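4. Student Bench Trials

4.1 Course setting and task definition

The bench trials were carried out in the spring term as the main project of the upper-level manipulation course at Dilville. Students worked in teams of two, and each team was assigned a household task with at least one articulated appliance. The task treated in this section, referred to as oven-unload, requires the system to take packaged food items out of a countertop toaster oven and set them on a plate. The heating elements were disconnected for all trials, and the oven was treated as a passive container with a hinged door.

The task was chosen by the teaching staff for two properties. First, the opening of the oven is narrow relative to the width of the gripper, so that the approach direction matters more than it does in ordinary tabletop picking. Second, the packages are reflective and deform when gripped. Earlier course projects had used rigid blocks and cups, and the policies trained on them gave little information about contact with film packaging.

4.2 Workspace

All teams shared one two-arm bench. The arms are mounted on the far side of the table, and the objects are placed on a brown mat that covers most of the tabletop. The mat was adopted in the second week of the course after teams reported that the bare table produced highlights under the room lights, which disturbed the segmentation step. Object positions were drawn at the start of each episode from a list generated by the Kocsis scheduler, a small script written by a previous class. The plate was restricted to the left part of the mat and the oven to the right part. Oven yaw was varied within a range that kept the opening reachable by the left arm.

Figure 3 gives a view of the bench with the door lowered and the left arm over the opening. The right arm does not take part in the first stage of the task and is held away from the oven with its fingers open.

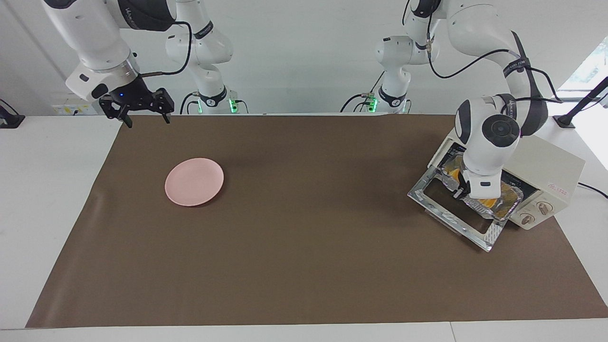

Figure 3. Bench layout for oven-unload. Left and right refer to the arms of the robot, so the left arm is on the right side of the figure.

Using a second arm at all was questioned by an outside reader of the course report, Destska, who wrote that a single arm with a longer reach could complete the same transfer and that the handover adds a failure mode without adding any capability. We agree that the transfer alone does not require two arms. The course requirement, however, was that each project include at least one coordinated action, and the handover was the simplest one that could be scored without ambiguity. Results for the single-arm variant are therefore reported separately in Section 4.5, and the two variants should not be compared on completion time.

4.3 Demonstrations and training

Demonstrations were recorded by the students through leader-follower teleoperation. A demonstration was kept if both packages ended on the plate and the oven had not moved on the mat by more than one gripper width. After filtering, 571 demonstrations remained. They were divided by team, and the demonstrations of one team were held out in full, so that the validation set contained an operator style absent from training. Splitting at random across episodes had given validation losses that were too optimistic in a preliminary run.

The policy was trained with Tandex, the imitation learning code base maintained by the course. It takes camera images and joint positions as input and predicts short sequences of joint targets for both arms. No changes were made to the network. Students were allowed to adjust the length of the predicted sequence, the image crop, and the weighting of gripper commands in the loss. Most teams increased the gripper weight, as the default setting led to late closing on the film.

4.4 Evaluation protocol

Each trained policy was run for 22 episodes on the shared bench. A team member started the episode and did not intervene unless the oven was pushed toward the table edge or a joint torque limit was reached; either event ended the episode and was scored as a failure. Four stages were scored in order: entry of the gripper into the opening, stable grasp of a package, handover between arms, and placement on the plate. A stage was scored only if the preceding one had been completed.

Scoring was done by a different team from the one that had trained the policy. Disagreements about the grasp stage were common at first, since a package can be held by a fold of film and still slip later. The rule was then tightened: a grasp counted as stable only if the package cleared the door and remained in the gripper until the handover pose was reached. Episodes scored under the earlier rule were rescored from video.

4.5 Observed failures

The entry stage caused nearly half of all failed episodes. In the typical case, the wrist was lowered at the correct height but with a yaw error, and one finger met the side of the opening. Raising the number of demonstrations at large oven yaw reduced this failure but did not remove it. The second most frequent failure was closing on the film of both packages at once, after which the handover could not be completed.

In the single-arm variant, the handover stage was left out and the left arm carried the package across the mat to the plate. Only 7 episodes of this variant were run before the end of the term, all with one policy, and we report them as a check on the protocol and draw no conclusion about success rate. Placement errors in this variant were mostly overshoot past the plate rim at the end of the longer carry.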